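Learning from Demonstration, Unit 2
Lecture notes: collecting demonstrations by hand
Azra Radulović
Version of July 11, 2018

These notes continue from the last unit, where we defined what a demonstration is. Please read them before the lab. The exercise at the end is to be handed in by pairs.

1. Ways to show a task

We will speak of kinesthetic teaching when the teacher takes the robot arm and moves it through the task. The joint values are read directly, so there is no question of how to translate the motion. The weak side is that the arm is heavy for small movements, and two arms are very difficult for one person. Also, the teacher's hands come into the view of the robot's camera.

In teleoperation the teacher stays away from the robot and commands it through some device: a joystick, a second smaller arm, or a tracked controller. The teacher sees what the robot can and cannot reach. In exchange there is delay, and there is no feeling of contact unless the device gives force back. New students usually need one full afternoon until their motions are smooth.

The third way is the hand-held gripper. The teacher holds a gripper similar to the one on the robot and does the task with it, with no robot present. The motion is fast and natural. What we record is the pose of the gripper in space, and it must be recovered by tracking.

2. Tracking with marker cubes

In our lab a cube with square markers is fixed to each hand-held gripper. Every face has its own pattern. If the camera sees one face well, we can compute the position and the orientation of the cube, and from this the position of the fingertips by a fixed transform T. You measure T one time for each gripper, and you measure it again if the cube was taken off.

With one face only, the orientation can be ambiguous, especially when the face is almost parallel to the image plane. With two faces the result is much more stable. For this reason hold the gripper a little turned, so that an edge of the cube looks to the camera.

When the camera is worn on the head, it moves too. The cube pose is then known only relative to the head, and we need a fixed marker on the table to bring everything into one frame. Students from the Pommont group forgot this last year and had 159 recordings which could be used only for the relative motion of the two hands.

3. Practical rules for recording

Begin each demonstration with both grippers in front of the chest, cubes visible, and stay still for a moment. The software Jurčo uses this moment to find both markers and to decide which is left and which is right.

Do not cross the hands in the first seconds.

Look at your hands during the work. If you look away, the cubes leave the image and the track is broken. Short gaps are filled by interpolation, but a gap longer than 400 ms is marked as lost and the demonstration is cut there.

Move at normal speed. Very slow demonstrations contain many pauses, and the policy learns to pause.

If you make a mistake and correct it, keep the recording and mark it "recovery". We want these.

4. Exercise

Record the Udside task (cup onto tray, two hands) by teleoperation and with the hand-held grippers. Compare the time per demonstration and the share of lost frames. Plot the left and right gripper paths seen from above. Write one page about where the two methods differ, and give your opinion on which one you would choose for a set of 3,000 demonstrations.

Reading: Section 2 of the Fallden lab manual, on calibration of T.
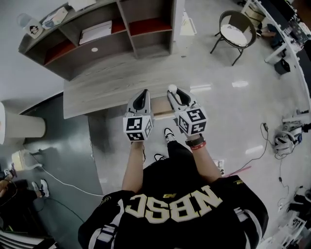
Fig. 1. Two hand-held grippers with marker cubes, raised in front of the chest.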